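Cable and cord check, packing table, Lekdale workshop
1/8/24
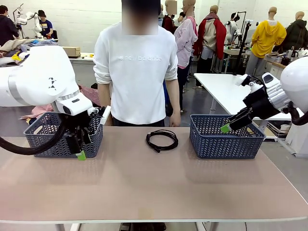

Does a coiled cord need checking every time it goes back in a basket?
Once a month is enough for cords that stay in the building; anything that has gone out on loan gets checked on return.

1. Cords coiled in loose loops, no tight bends at the plug. OK. Black one between the two navy baskets is fine as coiled. I doubt the rest get the same care.

2. Connector ends clear of the table edge. WATCH. A trailing end gets caught on a sleeve sooner or later.

3. Outer jacket checked by hand over the full length. NOT DONE. The July sheet has a tick here for all 26 cords. In one afternoon? I'd like to know how.

4. Baskets free of cracks and sharp rims. Left open. Fidton says theirs are good for 300 loads and I have yet to see where that number comes from.

5. Length tags readable (200 cm and 400 cm). FAIL on two. Marker pen rubs off, as I wrote last time.

6. Walkway behind table kept clear. OK when I looked, for what that's worth.

Recheck items 3 and 5 before the Posier order goes out.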